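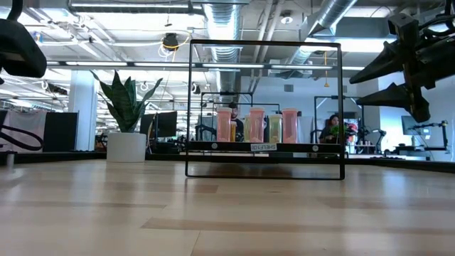
Report on the Tabletop Shelf Project

Grarska College, Furniture and Interiors, first-year practical
Submitted 2022-06-20

1. The task

The assignment was to take one table in a shared room and improve the way small items are kept on it. We could build something, adapt something or only rearrange. The budget was 50 dollars per group, and the result had to be removable without leaving marks on the table.

Our group chose the long table in the Chamoun room. It has a glossy top made of planks in pale tan and browner tones, with some darker strips among them, and a low black rail along the back. It gets used for group work and for lunch. Small bottles had been standing all over it since October, and anyone who wanted to spread out a drawing had to push them to one side first.

2. What we wanted from the shelf

We wrote down the requirements before looking at any designs:

The bottles must be up off the tabletop.
You must be able to see what you are picking up without moving anything else.
The shelf must not block the view across the table.
It must be light enough for one person to lift and carry.

We argued for a while about a fifth point, which was whether the shelf should have doors or at least a back. Half the group thought an open shelf would look messy. In the end we left it out. The bottles are colored and people in the room like seeing them.

3. Design

The first sketch was a box with three levels. It held plenty, but when we made a cardboard model and put it on the table it looked like a small cupboard and hid whoever sat on the far side. The second sketch was a thin black metal frame with one board set low down. That is the version we used.

The frame is a tall open rectangle of slender rods with rounded lower corners. The bottom bar sits directly on the table, and the black board runs across the lower part. The space over the board is left open. Taller bottles fit, and hands can get in from the front or the back.

The frame came from Nakitz, which sells display parts to small stores and had one left from a discontinued line. We sanded the edges of the board with 600 grit paper before painting. The paint was Meltis matte black, 2 coats, with a night of drying after each one. The first coat went on too thick at one end and had to be rubbed down again, so the whole job took longer than we had planned.

A small white label is fixed to the middle of the front edge of the board. The room uses labels on all its storage.

4. Arranging the bottles

We expected the arranging to be quick and it took most of an afternoon. The bottles are translucent and come in different heights. We tried three layouts.

By color: the pink ones together, then the greens, then the amber. It looked tidy from the front, but the tall pink bottles made a block at one end and the whole shelf looked lopsided.

By height: tall bottles at the back and short ones in front. The board is too narrow for two full rows, and the front bottles ended up close to the edge.

Spread out: a tall pink bottle on the left, one in the middle and one on the right, with the shorter ones fitted in between. We kept this layout. One pale green bottle does end up partly behind the middle pink one. We could not find a place for it that was better, and it can still be reached from the side.

The color of a bottle is a poor guide to what is in it. The pink bottles have paler contents near the bottom. We had planned to write the contents on the lids, but the lids are also pale and the marker we had did not show up well. Small tags would be an improvement.

5. The rest of the table

The snake plant in the white pot was already in the room. We first put it in front of the shelf, where the outer leaves caught on sleeves. It is now to the left of the shelf near the back edge, with room for the leaves to curve out on both sides. The dark green also goes well with the black frame.

The remaining work was keeping the open part of the table open. We cleared it, wiped it along the grain with a damp cloth and then dried it. The finish is glossy and shows every smear under the overhead lights, so we changed cloths halfway through.

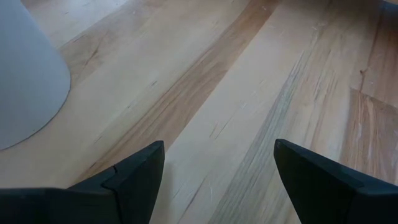

Figure 2. The tabletop at close range, with the rounded corner of a pale blue-grey item at upper left.

The grain is a useful guide when setting things out on the table. If the bottom bar of the shelf is lined up with the boards, the shelf looks straight even when it has been moved along a little.

6. Trying it out

We left the arrangement in the room for 18 days and looked in whenever one of us had a class nearby. There was no formal survey. People told us what they thought when they saw us there, and we kept notes.

Most comments were about the plant. The second most common was that the shelf could be longer. Two people said they would have preferred the cupboard version – they wanted somewhere to hide things. The bottles were put back on the shelf nearly every time, though often in a different order. By the end of the first week we had stopped correcting the order.

We checked the table under the bottom bar at the end of the trial and found no scratches. We would still add felt strips if the shelf were going to stay for a full year.

7. Cost

We stayed inside the budget. The frame was the largest item, followed by the paint. The sandpaper and cloths came from the workshop and were not charged to us.

8. What we would change

The board should be slightly deeper, so the short bottles do not have to share space with the tall ones. We would also paint earlier in the project and in thinner coats. The frame itself we would leave as it is. The room has asked to keep the shelf over the summer, and we have agreed to pick it up when classes start again.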